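Thread on the league's proposed change to the interchange rules for senior football this season. I've read the whole paper so you don't have to. Posts are in order.

Background for those outside the district. Senior sides currently name 22 and have unlimited interchange. Reserves the same. Under 17s rotate by quarter under a separate rule, and the paper leaves that alone.

The proposal caps senior interchange at 100 rotations a match. Concussion assessments and blood rule exits are excluded from the cap. Stretcher exits are also excluded, provided the player stays off for the remainder of the quarter.

The cap is per match with no quarterly limit. A side could burn 60 before half time if it wanted to. I'd expect one or two coaches to try it in round one and then not again.

The data behind it comes from last season's home and away matches, interchange steward sheets only. Trumby averaged the most rotations in the competition. Wiven averaged the fewest, and finished above them.

Be careful with that comparison. Wiven had the older list and a narrow home ground. Fewer metres to cover, fewer reasons to come off. The paper puts the two clubs side by side in a table and makes no adjustment for ground dimensions.

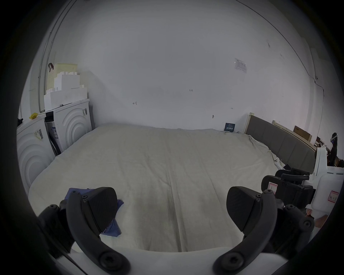

The sheets themselves are uneven. Some stewards logged a double change as one rotation, some as two. The paper says these were "reconciled" and gives no method. If the cap is going to be a hard number, the definition needs to be in the rule and not in a footnote.

My reading of clause 4: one player off and one player on equals one rotation. Two off and two on equals two, even if they cross the line together. That matches how most stewards I've spoken to already count it.

Penalty for exceeding the cap is a free kick and a 50 metre penalty from the spot of the ball, per breach. No score wipe. The earlier draft had a score wipe for a third breach and I'm glad it has gone.

Who does the counting? Each club supplies one steward, same as now. The two sheets are compared at every break. Where they differ, the lower number stands until the next break. That favours the side making the changes, but it's simple to apply.

Stella Ogola coached Minja's midfield last year and has put in a written response. Her main point is travel. Minja spends over two hours on a bus for half its away matches and regularly arrives with a short bench. A cap makes little difference to a side with 19 fit players. It does pull back a side with a full 22.

She supports the cap on that basis but wants it phased in, at 120 in the first year. I think that's reasonable. It gives the coaches a pre-season to adjust running loads and the stewards a year to get the sheets consistent.

Torent's response goes the other way. They argue a cap raises soft tissue injuries in the last quarter. The paper has nothing on injuries at all – a real gap, and one that could be filled from the trainers' reports the clubs already lodge.

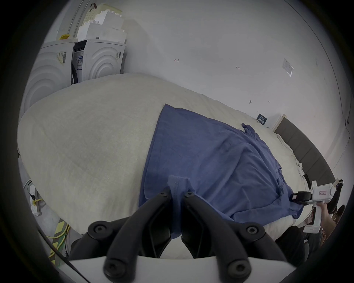
Worth separating two things here. Total running load for a midfielder probably goes up under a cap. Top speed at contests late in the match probably comes down. Those pull in different directions on injury risk, and I wouldn't claim to know the net result at this level.

On tactics. Most sides rotate mids in pairs on a five to six minute cycle. At 100 you can still do that, but not while also resting both ruckmen and a half-forward line. Something has to give. I'd guess forwards stay on longer and mids rest in the forward pocket.

The ruck is the harder problem. Clubs carrying a single genuine tall will spend more of their rotations on him. Clubs with two can swap them forward and back and spend almost none. Recruiting will follow that inside a year or two.

Reserves are untouched for now. The paper says the cap "may be extended" there after review. I'd leave it out altogether. Half those blokes have worked the morning.

Finals: the same cap applies, with 10 extra rotations if a match goes to extra time. Unused rotations from normal time carry over as well. Extra time is two halves of 5 minutes plus time on, so that's more than enough.

Responses close at the end of January. They go through your club secretary and individual emails won't be counted. If your club hasn't asked its coaches and stewards for comment yet, ask the secretary.

Correction to the post on penalties: the free kick goes to the nearest opponent, with the 50 applied after that. Clause 6, second paragraph. I had the order wrong.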